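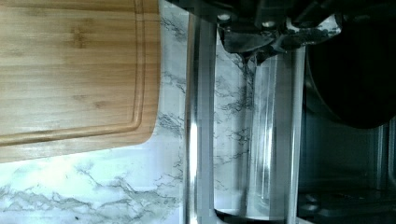
Hsiu-ying Kan reckons you should run the glass test before the board test, so the fingers get zeroed on something upright. Fine by us - either order works, just don't mix them within one run.

4. Comparing grippers (Soka and Trorkwood fingers)

4.1 Stop the arm. Brake on. Swap fingers, both screws each side, hand tight then a quarter turn.

4.2 Load the matching profile in the controller. Trorkwood is profile 3, Soka is profile 2. Wrong profile = wrong closing width, no warning given.

CAUTION: keep hands out of the jaws while homing.

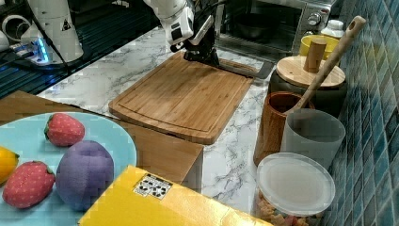

4.3 Approach height next. Set it per gripper, never copy it across. Jog down in small steps, slow mode only. Use the far end of the board for this, as with the black gripper lowered over the bamboo one, and keep plates and tubs off to the sides. Save the hieght as soon as you're happy.

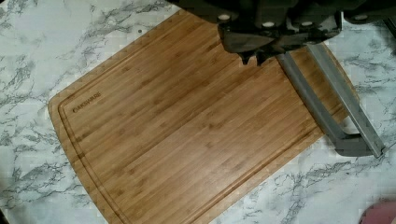
Fig. 3 - Wrist camera view, gripper fingers across the right edge of the board.

4.4 Check both finger tips show in the wrist view. If not, loosen the camera bracket, tilt, retighten. Redo 4.3 afterwards.

NOTE: error 129 after a swap means the connector isnt seated. Power off, push home, restart.

4.5 Run the lift test, 3 goes per gripper, same speed. Write down slips as well as drops - Baoshan Fan needs both for the 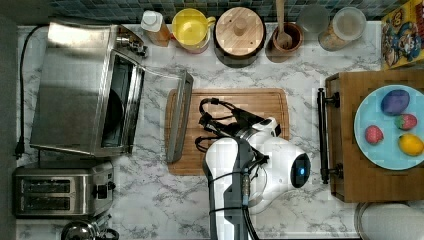
comparison sheet. Overhead camera stays on throughout. Don't move it between grippers or the two sets can't be compared.

4.6 Park the arm, save the log, go to section 5.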